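Workshop Tips: Getting Friendly with Your Control Cabinet

If you've taken over a workshop with a proper electrical cabinet in it, congratulations! They look fierce at first, and then you learn your way around the door and start to love the thing. I keep a notebook just for ours (page one says WHO HAS THE KEY).

Start with the lamps. Learn what each color means on your own panel, from the drawing that came with it, and never go by what the last shop did. Red meant "running" at my old place in Emden and "stopped" at the next!

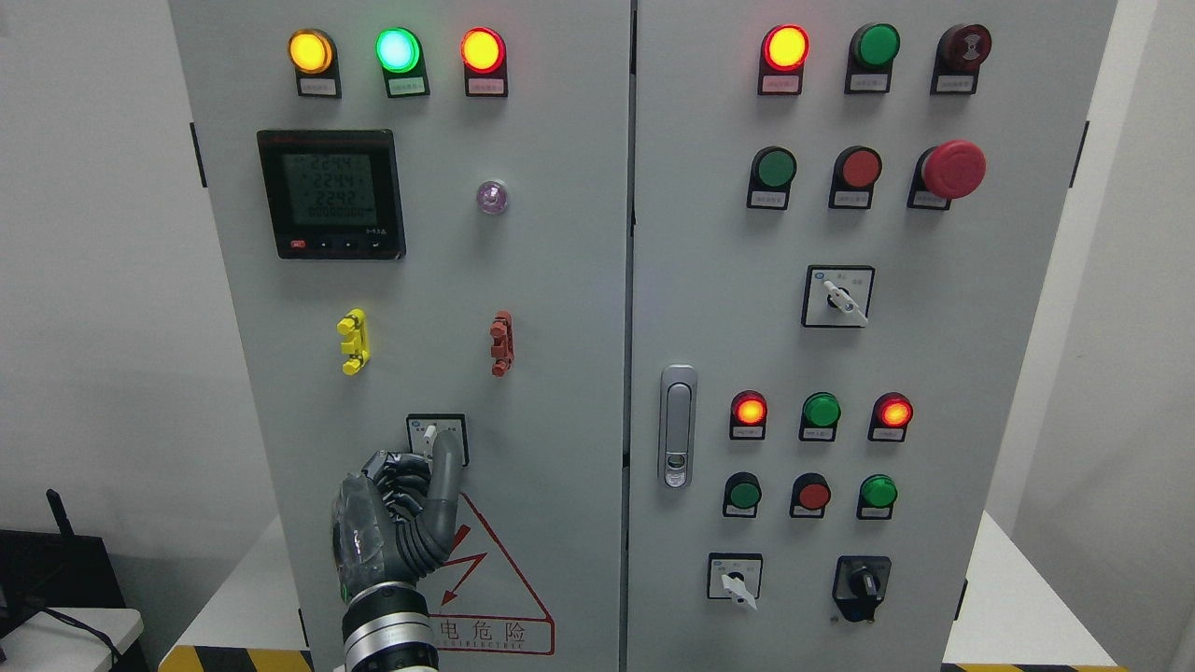
Next, get in the habit of reading the meter. Write down all three voltages first thing, before any big machine starts. If they sit close together day after day, lovely. If one wanders off from the other two, call your electrician and leave the door shut.

Labels deserve an afternoon to themselves. Wipe them with a barely damp cloth, no solvent, and if the print is tiny or in a language half the crew can't read, tape a translated copy of the layout to the wall nearby. I did ours in July and still feel smug.
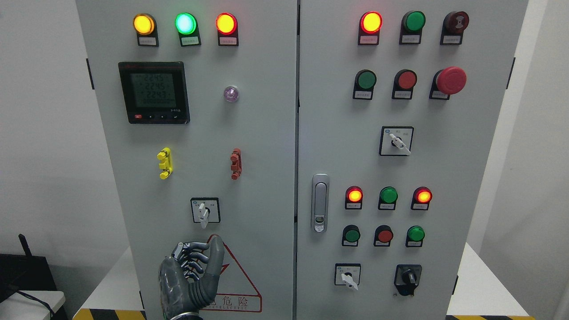

Words: Trudy Tapsell
Checked by Bianka Illés
Updated 01/12/2022

Now, selector switches. Turn them all the way, until you feel them settle, and don't stop between positions. Say the position out loud if there are two of you working, it feels silly for 5 minutes and then you can't do without it.
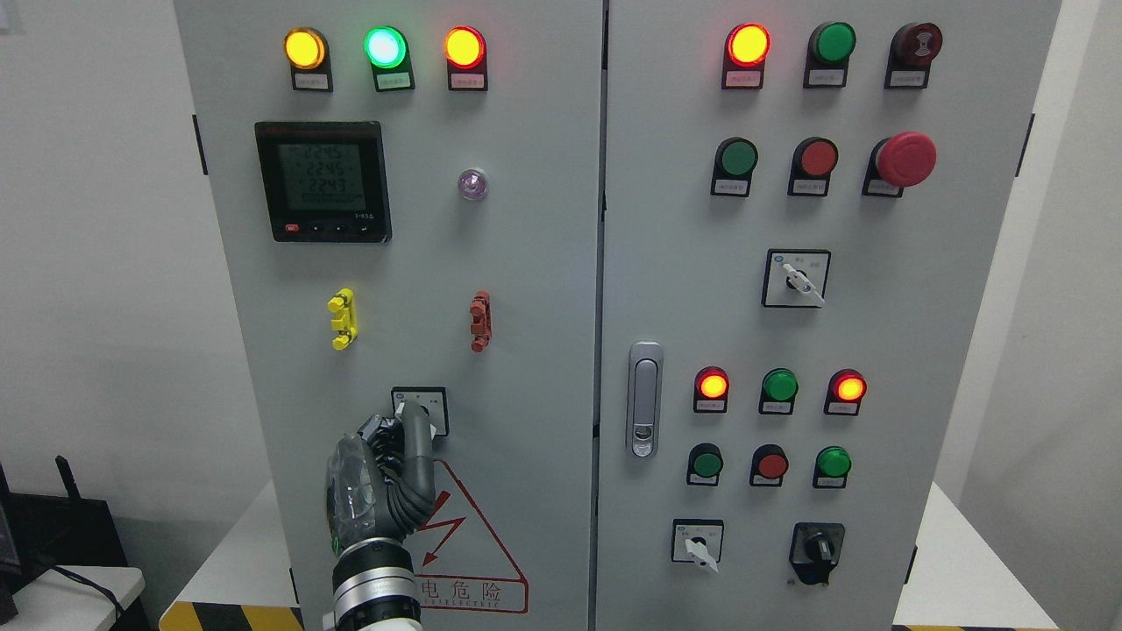
Hand at the selector switch, with the three lamps lit along the top of the door.

And please keep the floor in front clear! No bins, no broom, no bike. A strip of yellow floor tape did wonders for us. Anything behind the door is a job for a qualified electrician, every time.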